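Subject: Re: [small-kitchens] Countertop mini fridges for eggs, worth it?
List: small-kitchens
Attachment: 1

> I finally gave in and bought one of those little plug-in fridges for the
> sewing room, the Alva, and I have to say I am a convert. My idea was to get
> the eggs out of the big fridge, where they take up half a shelf, and keep
> them where I can reach them without bending. It holds the temperature
> beautifully, it makes no noise to speak of, and it cost less than a decent
> frying pan. I would tell anyone with a small kitchen to stop fighting over
> shelf space and get one. The Plosalon guide to small appliances says the
> same, and they tested a whole row of them.
>
> Two questions for the group. Do you keep the eggs in the carton or loose in
> a dish? And has anyone compared the Alva with the Sultico? The Sultico has
> a better door but I am told it is the same machine inside.

I'm glad you like yours, and I don't want to talk you out of something you've already paid for. But other people read this list before they shop, so I'd like to put a few doubts next to the recommendation.

First, "holds the temperature beautifully." How do you know? I ask because I said the same thing for months about the one we had at our old apartment, and I was going by a little light on the front and the fact that the soda cans felt cold. Then I put a cheap dial thermometer in it, on the shelf, where the food goes. Some mornings it was fine. On a warm afternoon with the sun on that side of the room it was well above what I'd accept for eggs, and the little light looked exactly the same.

A lot of these boxes don't have a compressor. They have a small cooling plate and a fan, and what they promise in the manual is so many degrees below whatever the room is. If the room is hot, the inside is less cold. There's usually a sentence about this near the back of the booklet, after the part about not putting the plug in the bathtub. I haven't seen the manual for the Alva and I'm not going to guess what it says. Please look, and tell us. If it has a real compressor, half of what I'm writing here goes away.

The number I go by for eggs in the shell is 40 degrees Fahrenheit or lower, the same as milk. American store eggs have been washed, and once they've been cold they should stay cold. I know people in other countries keep them on the counter in a bowl. Those are handled differently before they get to the store, and we have been around that tree on this list at least 4 times, so let's not.

Second, the Plosalon guide. I read it. It says they "tested" the fridges, and then it tells you the color choices and how the handles feel. I couldn't find one temperature in it. I couldn't find how long they ran them, or in what kind of room, or whether anything was inside. An empty fridge with the door shut all day is an easy job. There are supposedly 1,000 reviews behind the star rating on the page, and I went through the first screens of them, and most were written by people who'd had the thing out of the box for one evening. "Arrived fast, so cute." Fine. Is it cold in December, when the heat's on and the fridge is standing by the radiator? Is it cold in the summer? Nobody writes back to add that part.

Third, the space argument. I went and measured. An egg carton in my big fridge takes up a strip along the side of one shelf, and I can stack a second carton on it, or put a flat container of leftovers on top. A mini fridge on the counter takes up the counter. In my kitchen the clear stretch between the sink and the stove is 43 inches, and that's where I roll dough, unpack groceries and set down hot pans. I'm not giving a third of it to a box of eggs. I realize yours is in the sewing room, so you're spending a different surface. But then you are walking to the sewing room for eggs.

Don't forget the door, either. Everybody measures the box and forgets that the door swings. You need that much clear table again on the hinge side, or you end up doing what I did, turning the whole thing sideways so it faced the wall and I had to reach around. Check which side it's hinged on before you pick the spot. Mine couldn't be switched.

On carton or dish: carton, every time, in any fridge. The carton has the date on it. It keeps the eggs from rolling and from picking up the smell of the onion you put in next to them. It also keeps them off the back wall, and in a small box that matters more than people think, since the back wall may be the coldest part and I've had eggs freeze and crack against it. The catch is that a standard dozen carton doesn't fit in a lot of these little fridges, at least not with the shelf in. So people move the eggs into a dish, the dish slides when the door opens, and you can guess.

A dish is handy for one thing. When I'm baking I take out the eggs I need and set them in a shallow dish on the table so they don't wander off while I get the flour down. I give them 30 minutes to lose the chill, then they go in the batter. I'd never store them that way.

The footprint is another thing the Plosalon guide doesn't give you much sense of.

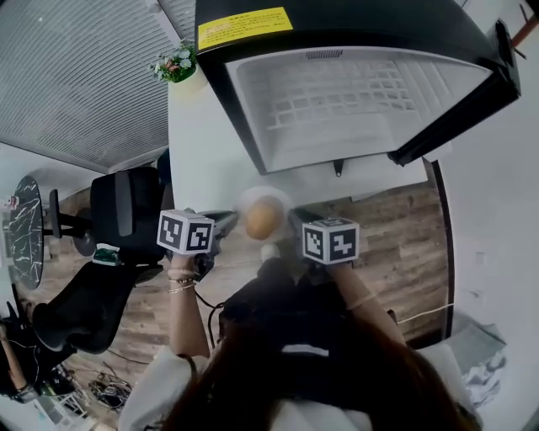

Brown egg over the dish, mini fridge with the door open.

Look at how much table it takes with the door open. They have the flowers beside it and that looks nice, and on a table like that you can afford to. Try the same thing on an apartment counter and the flowers are in the sink. I'd also point out the molded ridges on the back wall inside. I can't tell you what they do for the cooling, if anything, but I can tell you what ridges like that do when an egg breaks, and I wouldn't want to be the one going over them with a toothbrush. And there's a yellow warning label on the top edge in print I can't read from the picture. I'd want to read it before I put food in one.

As to Alva against Sultico, I haven't owned either. "I am told it is the same machine inside" is the kind of sentence that gets repeated until it's a fact. Told by whom? If somebody here has both, or has the model numbers off the plates on the back, post them and we can compare the watts and the volume at least. A "better door" might be a real reason to choose one. On a small fridge the seal does a lot of the work. Close it on a strip of paper and pull. If the paper slides right out, that's your leak, whatever the name on the front.

Somebody off-list suggested the Diden cooler instead, the one with the removable shelf. Same questions from me. What does it read on the shelf, in a warm room, with food in it, at four in the afternoon?

So if you're willing, put a thermometer in the Alva, in a glass of water so that opening the door doesn't jerk it around, and leave it overnight. Read it first thing in the morning and again in the late afternoon. Write down the room temperature too. Do that for a few days and send us the numbers, good or bad. If it stays at 40 or under the whole time I'll say so on this list, and I'll take back the part about the sewing room.

Until then I'm keeping my eggs on the middle shelf of the big one, in the carton, toward the back but not touching it.

P.S. The noise. Mine was quiet too, the first winter. Then the fan got dusty. There's a grille on the back that you're supposed to vacuum and I didn't know that until it had started to whine. Worth checking if yours is pushed up against a wall or has fabric scraps near it.

--
small-kitchens mailing list
To unsubscribe, send a blank message with "unsubscribe" in the subject line.
Please trim quoted text when replying.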